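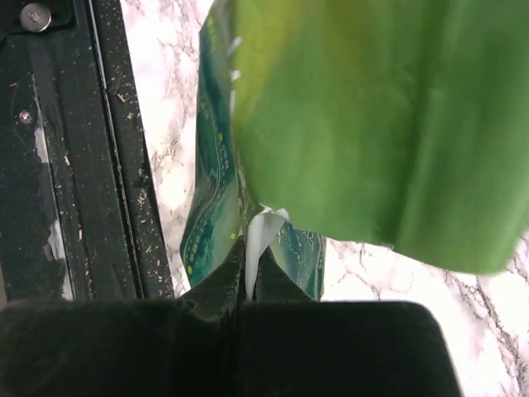 What did visitors to the open day want to know most often?

How long the arm had been practicing, and who had taught it. Questions about speed came next, and questions about cost were less common than the staff had expected.

4. The Open Day

4.1 Setting and visitors

The demonstration was held on a Saturday in March in the ground-floor kitchen laboratory at Laltenis. The laboratory is normally closed to the public. For the open day it was run in sessions from late morning until the middle of the afternoon, and 137 people signed the sheet at the door. Children under ten did not have to sign, so the real attendance was higher. Visitors came in groups of up to 15 and stood behind a waist-high rail on two sides of the counter.

Each session followed the same order. Hermine Sutter gave a short talk on what the arm had been trained to do and what it had not. The arm then worked through a set of packaged food items while the visitors watched. After that, Sizwe Matlala took questions and, if there was time, let visitors choose which item the arm should try next. A screen on the wall beside the counter showed the view from the wrist camera.

4.2 The task

The task was to pick up packaged snacks from the counter and put them in a bin at the far end. It had been chosen before the open day was planned, as part of the Quiambao handling study described in Section 2. Thin plastic packages are a hard case for a two-finger gripper. They bend when they are touched, they slide on a smooth surface, and their shape after the first contact is not the shape the planner started with.

Figure 1. View from the wrist camera with a teal-and-green snack package held between the two gripper fingers. A torn white flap stands up from the pinch. The green object at upper right is out of focus.

The grasp in Figure 1 is what we call a center pinch. The fingers close on a narrow part of the package, and the material on either side of them spreads into two lobes. We treat a center pinch as a good grasp for light items. Its weakness is that the package can hide much of what lies past the fingers, and a second item close to the camera can hide more. In Figure 1 the blurred green object covers part of the package and a large part of the counter. The planner (Eltanik, version used in Section 3) does not use the wrist view alone to decide where to move next. It also takes input from a fixed camera above the counter.

The marble pattern of the counter was a concern during setup. Thin dark veins can be mistaken for the edges of a package, mostly when the package is pale. We kept the counter uncovered for the open day so that the conditions would match those of the earlier trials.

4.3 Training data shown to visitors

Visitors were told that the model had been trained on 3066 recorded picks, of which 2349 were made by a person guiding the arm by hand. The remainder were made by the arm under its own control and checked afterward by one of the two authors of the handling study. Several visitors asked why failed picks had been left in. Matlala's answer was that the model needs to see what a slipping package looks like in order to stop and try again.

One visitor, a retired packing-line worker, asked whether the people who guided the arm had all held packages the same way. They had not. Two of the operators tended to go for a corner and the rest went for the middle. We had noted this difference in our logs but had not planned to report on it. It is taken up in Section 5.2.

4.4 What visitors did and said

Most visitors watched the arm first and the screen second. Once Sutter had pointed out the screen, attention moved there and mostly stayed there. Children in particular followed the wrist view and called out when they thought the fingers were in the wrong place. In the afternoon sessions Sutter moved her talk about the camera to the beginning, and there were fewer questions about how the arm could see.

When visitors picked the next item, they usually chose one they expected to be difficult. Soft bags were the most popular choice. Staff reminded each group that a failed pick would be left to run, and that nobody would step in unless an item was about to fall off the counter.

Comments left on cards at the exit were short. Many said that the arm was slower than the writer had expected. Some asked whether it could sort recycling. A few objected to the noise of the compressor in the next room, which serves the Grorkton test bench and has no connection with the arm.

4.5 Limits of the visit as a source

We did not design the open day as a user study, and the notes used here were written from memory at the end of each session. The visitors had chosen to come, and many had some link to the building or to people who work in it. Their comments should not be read as the views of the general public. We include them because two changes to the procedure came out of them: the earlier placement of the camera explanation, and the comparison of grasp positions between operators.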